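Finale Night at Home: Kitchen Tips for a Reality TV Watch Party

Posted November 24, 2021
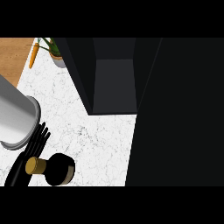 White marble countertop with gray veining, seen from overhead.

The Rorncombe finale is almost here and I am so ready! If you've somehow missed it, this is the show where a bunch of couples move into one drafty old manor and try to run it as a hotel, and Waltraud Meinecke (the queen of season 2, still robbed, I will not discuss it) is coming back to host the live reunion. We've had people over for every finale, and last May's was our biggest yet. I've burned things, I've run out of ice, I once missed an elimination because I was scrubbing a cheese pan. So these are the tips I swear by now.

Before anyone arrives

Clear the counter the night before. Everything goes: the toaster, the mail, the fruit bowl. Food looks better with room around it and people can set their drinks down.

If your counter is marble, keep lemon, wine and tomato sauce off the bare stone, as acid leaves dull spots that won't wipe away. I put a big cutting board under anything saucy and a folded dish towel under the drinks. Spills get blotted right away, then wiped with a drop of dish soap in warm water. No vinegar sprays!

Start the night with an empty dishwasher. This is the best tip on the page and it costs you nothing.

Freeze your ice early. Fill the trays in the morning, dump them into a freezer bag at lunch, fill them again. By evening you'll have plenty for a whole couch of people.

Food that works in the dark

We watch with the lights low, so anything that needs a knife is out. So is anything drippy, after what happened to the rug during the Vakulenko twins' wedding special.

Sliders in a pan: slice a whole pack of dinner rolls across the middle without pulling them apart, fill, put the lid back on, brush with melted butter and bake covered with foil at 350 until the cheese melts. Take the foil off for the last few minutes so the tops get some color. Cut them apart after baking.

Popcorn: toss it with the salt while it's still hot, in a paper grocery bag, and shake like mad. It coats so much better than a bowl does. Very fine salt sticks best (you can run regular salt through a clean spice grinder).

Dip: make it the day before. Onion dip especially. It's fine on day one and wonderful on day two.

Veggies: keep cut carrots and celery in cold water in the fridge and drain them well on a towel before they go out. They stay snappy right through the opening credits and then some.

During the show

Commercial breaks are your friend. I do one small job per break: first break, refill the ice; second, swap the popcorn bowl; third, gather glasses. Then I'm free for the last half hour, when all the shouting happens.

Use a muffin tin for toppings and sauces. One thing to carry, and one thing to wash.

Set up the drinks away from the food. Ours go on the sideboard by the hall, and it breaks up the traffic jam in the kitchen completely. A roll of masking tape and a marker for names on cups, too.

Mute the oven timer and use your phone on vibrate. I had a timer go off right as the Telwood suite was being awarded and my sister still brings it up.

Cleaning up after

Soak first, talk later. Hot water and a squirt of soap in every baking pan as soon as it's empty, and by the time you've finished arguing about the winner the cheese lifts right off. For the really baked-on bits, make a paste of baking soda and water, leave it overnight and go at it with a plastic scraper. (Skip the baking soda on bare aluminum, it can darken it.)

Butter on the couch: scrape up what you can, cover the spot with cornstarch, leave it for half an hour and vacuum. Test a hidden corner before you try anything wet.

Red wine on a cotton tablecloth: blot, blot, blot, then cold water from the back of the cloth. Check that the stain is gone before it goes in the dryer.

Popcorn hulls between the cushions are simply part of life, but the thin nozzle on the vacuum gets most of them.

Got a finale night trick of your own? Put it in the comments! The post about the Fusby Street cast cookbook got 61 comments and I read every last one. Somebody there told me to warm the dip bowl with hot water before the queso goes in, and I've done it ever since. Next week I'll have the slider recipe with full amounts, plus the ginger punch from the Rorncombe garden party episode if I can get it to taste right.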